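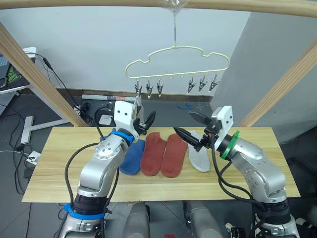

Indoor drying is one of those household jobs that never gets inspected until something comes down, so this list is meant for the small hangers as much as for the big racks, and I hope you'll go through it with a cup of coffee and a bit of patience. Start at the top, where the weight is, and work your way down to the clips. A sock hanger with three clips at one end of its rail, three at the other and a bare stretch between them is fine to use, but please look along that bare stretch too, where the little loops are! A cracked loop is easy to miss when there's no clip hanging from it to make you look.

Veltis House, laundry room
Checklist 947: Indoor drying, small hangers and rails

1. Overhead rail
Push it gently upward, then sideways. It should feel solid both ways.
OK [x] Needs attention [ ]
Comment: Good and firm. I ran a hand along the underside for splinters as well (a cotton glove catches on them beautifully, if you have one to spare) and found none.

2. Hook
Check for bending, rust and sharp ends. Take off any wrapping before you decide.
OK [x] Needs attention [ ]
Comment: The hook is thin wire, so I was fussier than usual. There is clear plastic at the point where it meets the wood. I don't mind that as long as it isn't hiding anything, but I'd like it lifted and looked under at every inspection, and I've added a line about it to the July sheet.

3. Hanger body
Flex the plastic a little with both hands. Look for pale stress lines along the curves.
OK [x] Needs attention [ ]
Comment: The cloud shape has a lot of bumps along the top and every one of them collects dust, so wipe while you're up there. It's a cheerful thing to have in a laundry room, I must say.
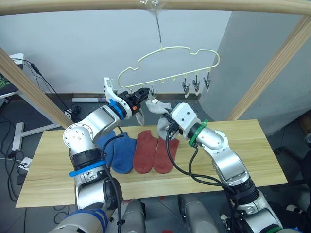
Jomthorpe, 6 February 2020

4. Clips
Open and close each one. The spring should snap back by itself, and the jaws should meet squarely.
OK [ ] Needs attention [x]
Comment: The dark metal clips with the silver springs are the ones I want tested one at a time, with a dry scrap of white cloth left in the jaws overnight. If there's a brown mark in the morning, the clip goes in the bin. One clip in our spare bag left a mark, and I've put in for a new packet from Kulter.

5. Load
Begin near the middle or fill both ends by turns. Don't hang anything heavier than a sock.
OK [x] Needs attention [ ]
Comment: We've had dish towels on these in the past, and a wet dish towel is much heavier than people think. Please use the floor rack at the Lau end of the hall for those. It's rated for 7 pounds a bar and has plenty of room. 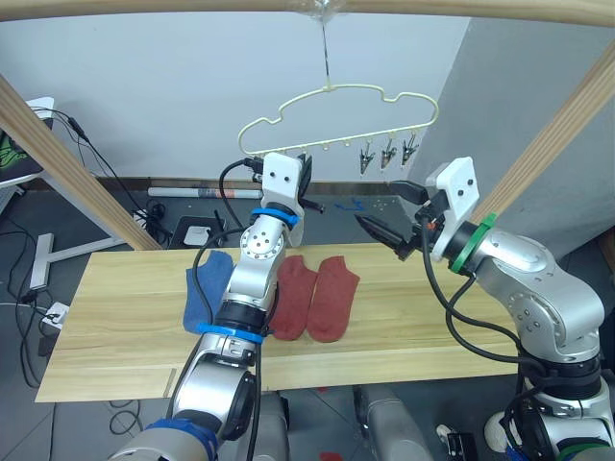

One of our readers at the Lau building wrote in after the last checklist to say that pairs ought to be laid out together on the board before anything goes up, because matching them at the hanger means standing with your arms overhead far too long, and could we please make that a rule. I think that's a very sensible thought, and it's going in as part of the next item.

6. Work surface
Clear enough to lay socks flat, level, with no snags along the front edge.
OK [x] Needs attention [ ]
Comment: Nice smooth wood, grain running the long way. Lay the pairs side by side, toes the same direction if you care about that sort of thing (I do). The rail should be no more than 70 inches from the floor for anybody working without a step.

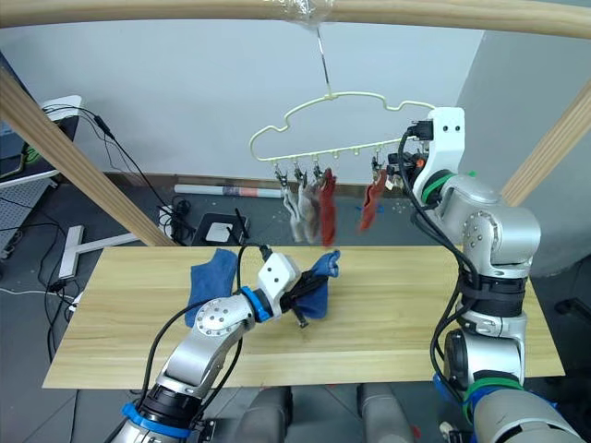 Items 5 and 7: socks up on the left-hand clips, a red one farther right, blue ones still down at the table.

7. Balance and surroundings
With socks on, the bottom bar should hang close to level. Keep cords off the walkway and leave air between the socks and the wall.
OK [ ] Needs attention [x]
Comment: Cables on the floor beyond the table want gathering up and running along the wall, please. As for balance, a light hanger will tip toward its fuller end, so check the bar again after the last sock is on and move one across if you need to.

Next check due in July. Leave the signed sheet in the folder by the detergent shelf, and if the pen has gone missing again there's a pencil in the peg basket.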